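Desk Surfaces: Care of the Blond Wood Tops
Last updated: February 6, 2021
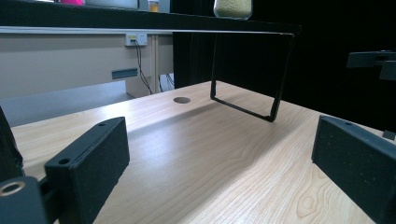

The February round of surface checks at Pondby covered the desktops first and the storage units second. The tops were cleaned with a damp microfiber cloth, dried, and inspected under the room lights from two angles. Glare on a pale top hides dull patches, so each one was viewed once from the front edge and once from the side. Grain direction matters for the same reason. On a light wooden top with fine parallel lines and a few swirls, wiping along the lines leaves less visible streaking than wiping across them. The swirls have no single direction and should be finished with a dry cloth and light pressure. Thin metal stands such as the black U-shaped one, with a bottom bar that sits directly on the wood, need to be lifted for every cleaning. Grit collects along the bar and is ground into the finish when the stand is slid.

Felt strip is now the standard material under any metal base. The Flemdale office tried cork and gave it up after one winter, when the adhesive let go on the narrower bars. The strip we stock is sold by Sturnon in rolls, 11 mm wide, and can be trimmed with ordinary scissors. Degrease the metal before applying it. Press for a full minute and leave the stand on its side overnight. A strip that has curled at one end should be replaced whole; short patches leave the stand uneven and it will rock.

Cable grommets were handled separately. A round grommet set flush with the surface collects dust in the joint between the disk and the wood, and spray cleaner run into that joint will swell the edge of the hole. Spray the cloth and keep the bottle away from the desk. For the joint itself, use a dry brush with soft bristles. Covers that can be removed should come out twice a year and be washed in warm water with dish soap, then dried completely before they go back in. Covers that resist should be left alone and reported — a forced cover usually chips the finish around it.

The inventory now stands at 387 desks across both offices. Of these, 2 were taken out of use for refinishing and have gone to Mac Suibhne, whose shop sands and recoats the full top. Spot repair was considered and rejected. A recoated patch on blond wood yellows at a different rate from the older finish beside it, and the difference shows within a year. Total cost for the work, including transport, is $2,222, charged to the furniture line.

Reminders for desk users:

Use a coaster or mat under anything hot or wet.
Lift stands, lamps and monitor bases when moving them.
Do not use furniture polish. It leaves a film that attracts dust and has to be stripped before any recoating.
Do not tape cables to the top. Route them through the grommet, or clip them to the back edge.
Report raised grain, white rings or loose grommets on the usual form, with the desk number.

Replacement felt is kept in the supply cabinet at each office. Storage units will be covered in the next issue, along with the revised schedule for shelf brackets.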